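Two-arm cloth handling: does the "regrasp first" result hold up?

mivmont_dan
Posted 7/17/23

Has anybody else tried to reproduce the Innes regrasp trick? Short version for people who skipped it: before you attempt any fold, you make the second gripper find an edge while the first one holds the cloth in the air. No edge, no fold. You let go and start over. Their claim is that most folding failures are bad grabs in disguise.

We ran 201 trials on thin fabric in a furnished bedroom, teleoperated demos for training, then the policy on its own. With the edge rule on, 122 ended in something my mother would accept as folded. She has low standards, which is why I use her.

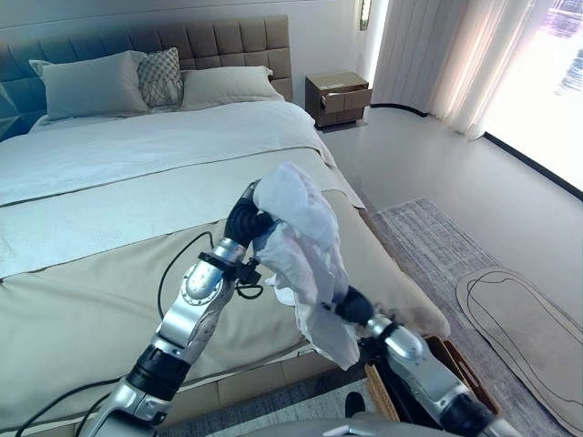
The thing I didn't expect is how much time goes into the hunt for the edge. The fold itself is quick. The search is two arms politely passing a rag back and forth like it's the last slice of pizza. I cut the search off at 2 minutes and counted anything longer as a failure.

fkarimi
What was the rate with the rule off? 122 out of 201 means nothing to me without the other column.

mivmont_dan
Fair. Lower, but I only ran the baseline on towels, so I left it out.

fkarimi
So you compared sheer cloth to no cloth. Bold.

K_Achari
Kumaresan here, from the Waltivcombe group. I'll defend him a little. Towels are the easy case. They're stiff enough that an edge hangs where you'd expect. Sheer stuff folds over on itself in the air and half of what looks like an edge is a crease. If the rule gets him to 122 on that, I'd call it interesting.

fkarimi
Interesting, sure. Reproduced, no. And the 2 minute cutoff is doing a lot of work. Innes had no cutoff that I could find. You may be throwing out slow successes and blaming the cloth.

oldservo
Can I ask the dumb question. Why hold it up at all? Lay it on the bed, look at it from above, grab a corner. I folded sheets that way for years before anyone offered me a grant.

K_Achari
Because thin white cloth on white bedding is a great way to find out your segmentation model is guessing. In the air you at least get some depth.

oldservo
Buy a blue bedspread.

mivmont_dan
I'm going to pretend I didn't read that, then order one.

fkarimi
Please log the search time for each trial when you rerun it. And same fabric both ways this time. I'll run the Inano checkpoint on our setup with your cutoff and without. If the gap disappears I'm going to be insufferable.

mivmont_dan
Noted on the logging. I'll rerun the baseline with the sheer fabric and post the per-trial file in this thread, failures included. Give me until the end of July.

oldservo
Which July?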